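Module 2303: Robot Programming in Practice
Unit 7: Demonstration by remote control

Students should read this handout before the first laboratory session. It assumes the material on joint limits and coordinate systems from Unit 6.

7.1 Purpose of a demonstration

A demonstration is a complete record of one task, carried out by a person through the robot. The arm positions, the state of the gripper and the camera views are stored together. The learned controller has no other account of the task, and any hesitation or needless detour by the operator becomes part of what it is given to copy.

7.2 Choice of task

The kitchen tasks used in this unit involve toy foods, light vessels and a toaster oven. Each task is stated in one sentence and names one object and one destination.

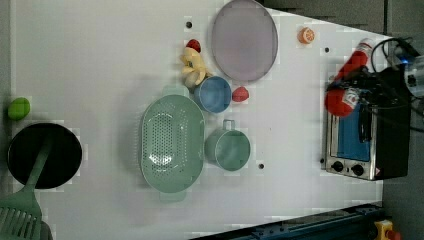

Operators must keep to the stated task for the whole of a recording. Other objects may be moved between recordings but are to be left alone during them. A dropped object ends the attempt, and the recording is marked as failed. Failed recordings are kept in a separate folder.

7.3 Operating practice

Speed should be even and moderate. The gripper is to be brought to a stop before it closes and again before it opens. In the Ovenau trials, operators needed roughly 30 practice attempts before their paths became consistent; these attempts do not count towards the assessed set.

7.4 Assessment

Each pair submits its recordings through Plurkar with a written report of no more than 2000 words. The report should discuss variation in starting positions and give grounds for any recording left out. Submissions close at the end of April.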